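Trindora abre em outubro na Galeria Menden – e estou contente por poder contar tudo

Passei quase dois anos fechada em arquivos de rádio e agora já posso dizer: a minha nova instalação sonora, Trindora, abre ao público em outubro, na Galeria Menden. São 16 altifalantes espalhados por duas salas e mais de 570 gravações de boletins marítimos, daqueles que se liam devagar, de madrugada, para quem andava no mar.

A peça dura 52 minutos e não tem princípio marcado, por isso entrem quando quiserem (e fiquem sentados, há bancos!). O que me interessou foi a respiração dos locutores entre um porto e o seguinte, e foi com isso que montei quase toda a segunda sala.
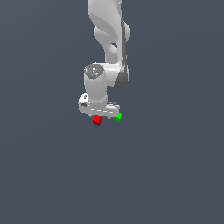
Caton, que ouviu uma versão de ensaio, achou que a primeira sala pedia mais silêncio e disse-me que só à segunda volta começou a distinguir as vozes umas das outras. Fiquei a pensar naquilo e cortei bastante – ganhou muito com isso.

O catálogo sai pela Srisuk, com transcrições e um ensaio meu, numa tiragem de 396 exemplares. A entrada é livre e as visitas para escolas marcam-se diretamente com a galeria.

Contacto: Galeria Menden, gabinete de imprensa | © 2022 Galeria Menden | Voltar ao topo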